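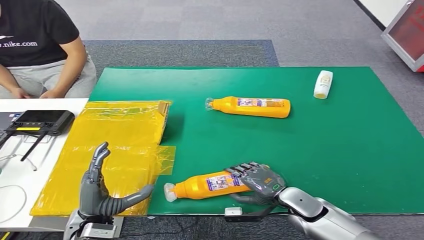 May, 4:40 pm. Hide glue shear tests, second batch.

Pollero's sheet says warming the maple first gains us a third in strength. I don't buy it. Mean at failure was 2587 N for the warmed blocks and 1283 N for the cold ones, and that's double, so either the sheet is modest or our cold set was bad. I suspect the cold set. Five of those joints let go along a starved edge, and Nyokabi thinks the clamps were on late.

34 blocks left. Baptiste wants to send the result to Clultthorpe now — I said no. Redo the cold set with fresh glue, same pot, same clamps, and log the open time for each joint. Also check the load cell zero, it drifted again after lunch.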